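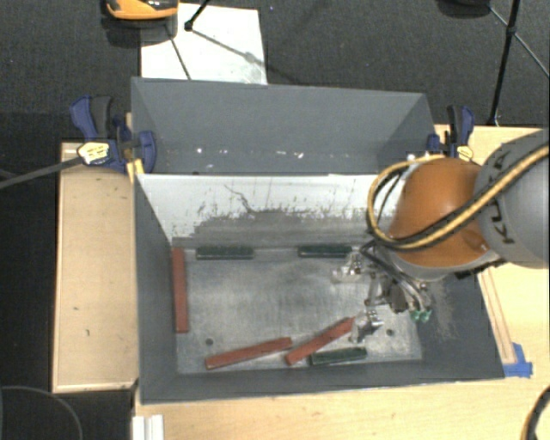 July 2019

Up at half five because of the gulls. Made tea and sat on the back step until the sun came over the wall, then walked down to the allotment before it got too warm. The broad beans are over. I pulled them out and cut the roots off at ground level, as the man at Lollholm told me to in March, and sowed beetroot in the gap. It is late for it but the packet says to the end of the month.

Water butt down to the last few inches. Carried 3 cans from the tap by the gate and gave most of it to the courgettes. Blackfly on the nasturtiums, left them to it.

Home for eleven. Toast and the last of the plum jam. Did the bills at the kitchen table. The boiler people want 279 pounds for the new valve, fitted, and I shall ring on Monday and ask what it comes to without the service plan.

Read in the afternoon, the shed book from the library, which is a reprint of one from 1928 and has good drawings of cold frames. I think I could make one with the old landing window. Need hinges and 50 screws, and something to treat the timber.

Rain at six, hardly enough to wet the path. Soup, then the radio. Left knee sore from kneeling on the boards. Must remember the green bin goes out tomorrow night.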